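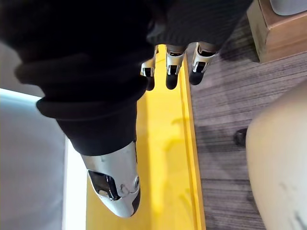 ## Singers wanted for the Polness winter concert

The Keskin Choir is looking for 20 extra voices, mainly tenors and basses, for its February concert of carols and part songs. The hall seats 400 and we sing with a brass group and organ.

Rehearsals are on Monday at 7:30 pm in the Pluneo Room. There are six before the concert, and we ask you to make at least five. You should be able to follow a printed score - there is no audition.

Music is lent free of charge. Concert dress is all black, long sleeves. 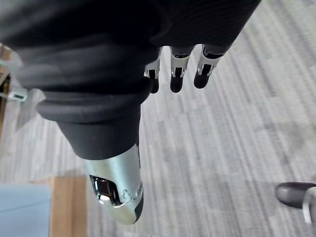 *Black ribbed fabric, folded into a cuff*

To sign up, give your name and voice part to Rahel Kuster at any rehearsal. Questions about the music go to Ferhat Yazıcı, our conductor.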